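Work and Automation, Evening Section
Notes for Unit 4: When the Arm Joins the Line
Instructor: Filippos Drakos

Welcome back, everybody, and thank you for the lively talk last time, which ran so far past the hour that I never got to the second half of my own notes. So we start in the middle, with the packing room at Nikovitz, and those of you who missed it can catch up from the reading packet (the Urbonaitė chapter, mostly the first part).

You'll remember that Nikovitz packs gift sets, and that before the change a packer did the whole job from start to finish: fetched the dishes, looked them over, set them in the tray, tucked in the paper, closed the lid. It was dull work on some days and pleasant on others, and people talked while they did it. When the arms came in, the company kept all 19 packers, and I want you to hold on to that, as so much of what we read is about jobs lost. What changed was the inside of the job. The picking and placing went to the arm, and the looking over, the fixing and the waiting stayed with the person.

I worked in a plant for a good while before I taught, and I can tell you that waiting is harder on the body than most engineers believe! You stand in one spot, you watch, and your hands have nothing to do until suddenly they do. The packers at Nikovitz said much the same in the November interviews. One of them missed the walking. Another liked the new setup very much, thanks to a bad shoulder, and would not have gone back for anything. Please don't tidy those two answers into one when you write your papers.

Terms to know for this unit:
Task shift: the job title stays and the tasks inside it move.
Tending: keeping a machine supplied, watched and cleared.
Hidden skill: what a worker knows by hand and has never had to put into words.

Hidden skill is the one I'd like to stay with for a while. Vandau, the firm that set up the cells, asked the packers to explain how they picked up a dish, and for most of an afternoon the answer was "well, you just pick it up." It took a lot of patience, and a good many cups of coffee, before the useful answers came out.
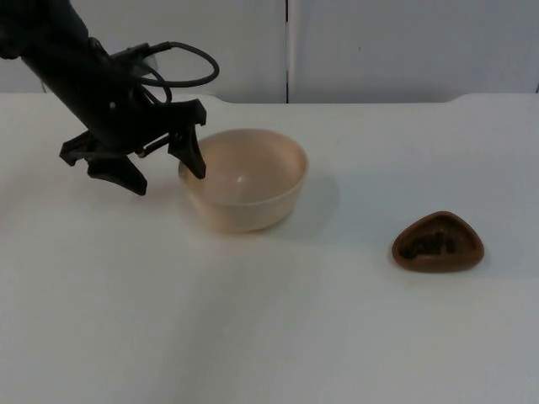 Training is where the packers ended up with more say than they had expected. Somebody has to decide what a good grip is, and the people who had handled nearly 400 dishes in a shift had opinions on it. Think about how you'd take hold of a light plastic bowl with a flared wall, like the peach-colored one sitting empty there, with one finger of the open gripper right at its rim. Do you pinch the edge? Do you go around the outside? Then think about the flat brown piece over on the right, which offers much less to hold, and ask whether your first answer still works. A packer settles such things without stopping to think, and at Nikovitz it was the packers who began writing them down. Whether they were paid any more for it is a question we'll take up with the Erkia case, where the answer caused a strike vote.

For next time: read the Erkia case through to the end, including the letters, and bring 2 pages on a task you do at work or at home that you'd find hard to explain to a stranger. Handwritten is fine. If you've worked with a machine like this yourself, I'd love to hear from you before class, so come a little early and I'll have the room open by 6.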